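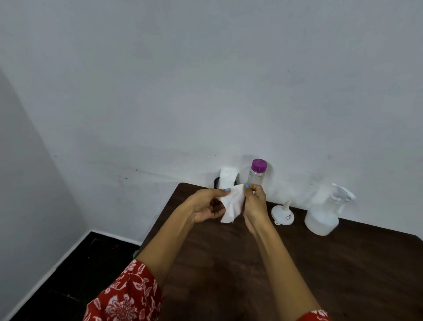

Holding a wipe over the table

Pressure cooker cheesecake keeps coming out wet in the middle

Board: Baking and Desserts > Small appliances

senby_kitchen
Posted 7:42 pm

I've made the same cheesecake 4 times in my pressure cooker this March and the center is wet every time. Not soft, wet. It's 16 oz cream cheese, 2/3 cup sugar, 2 eggs, 1/4 cup sour cream, a tablespoon of cornstarch, vanilla. Graham crust in a 7-inch springform. 1 1/2 cups water in the pot, high pressure 28 minutes, quick release. Foil over the top, nothing underneath.

I cool it on the counter for an hour and then it goes in the fridge overnight. Next morning the outer two inches are fine and the middle slumps when I cut it. What should I change first?

Prasosix
Posted 7:58 pm

Quick release is your problem. Let it come down by itself. Mine takes 18 minutes or so to drop, and the cake keeps cooking that whole time. If you vent it right away you lose all of that and the top tends to crack too.

Gwilliam_T
Posted 8:15 pm

Agree on the release, but 28 minutes is short for 16 oz in a 7-inch pan. I do 35 with natural release. Are your eggs and cream cheese at room temperature? Cold batter in the middle of a deep pan takes a long time to heat through.

senby_kitchen
Posted 8:21 pm

Cream cheese sits out for two hours. Eggs are straight from the fridge, and so is the sour cream.

Gwilliam_T
Posted 8:24 pm

Put the eggs in a bowl of warm tap water while you do the crust. Take the sour cream out with the cream cheese.

Tkachuk
Posted 8:40 pm

I don't agree with 35 minutes. I went that long twice and got a grainy ring around the outside, like scrambled egg. 28 is fine if you release it naturally. Change one thing at a time or you won't know what fixed it.

Also check whether it's water from outside. Foil on top only means steam condenses and can run down the side of the springform and in at the bottom seam. Is the crust soggy?

senby_kitchen
Posted 8:47 pm

Crust is a little soft in the center, but I thought that was from the filling.

Prasosix
Posted 8:55 pm

Could be either. Wrap the bottom in foil and you can rule it out.

IoloP
Posted 9:10 pm

I would not wrap the bottom. It slows the heat getting in, and the water underneath never touches the pan if you have a trivet. A paper towel laid over the pan and then foil over that catches the drips. I've done it that way for years in an 8-quart and never had a wet crust.

Tkachuk
Posted 9:16 pm

One layer of foil doesn't slow it enough to matter.

IoloP
Posted 9:22 pm

It did in mine. Same recipe, same pot, wrapped and unwrapped, and the wrapped one needed 4 more minutes. Maybe I had the foil on loose with air under it, I'll give you that.

Trusora
Posted 9:31 pm

What altitude are you at? I'm well up in the hills and I add time to everything in the pressure cooker. The usual rule is 5 percent more for each 1,000 feet once you get past 2,000.

senby_kitchen
Posted 9:38 pm

I looked it up, 1,544 feet. So I guess that doesn't apply to me.

Trusora
Posted 9:40 pm

No, you can leave it alone.

Gwilliam_T
Posted 9:52 pm

Do you have an instant-read thermometer? That would settle the argument over minutes. You want 150 in the center when the lid comes off. If it's under 140, put the foil back on and give it another 5 minutes at pressure. It leaves a small hole but you can cover that with fruit.

Tkachuk
Posted 10:03 pm

Yes to the thermometer. And don't beat the batter hard once the eggs are in. Low speed, just until you can't see yolk. Too much air makes it puff up and then fall in the middle, and a fallen middle can look underdone when it isn't.

senby_kitchen
Posted 10:11 pm

OK. Next one will be warm eggs, same 28 minutes, natural release, paper towel and foil on top, nothing underneath. I know that's more than one change, Tkachuk, but I'm tired of throwing out cream cheese. I'll check the temperature when I open it.

Tkachuk
Posted 10:14 pm

Your cream cheese.

senby_kitchen
Posted 6:05 pm

Made it this afternoon. It read 147 in the center. Jiggled a bit but not like before. It's in the fridge now.

Prasosix
Posted 6:20 pm

Close enough. Leave it at least 10 hours before you take the ring off.

senby_kitchen
Posted 8:33 am

Cut it this morning. Set all the way through, crust is crisp except right at the middle. Small dip on top but no crack. I'll try 30 minutes next time and see if the dip gets any better.

IoloP
Posted 8:50 am

Good. For the crust, bake it by itself at 325 for 8 minutes before you fill it, and let it cool first.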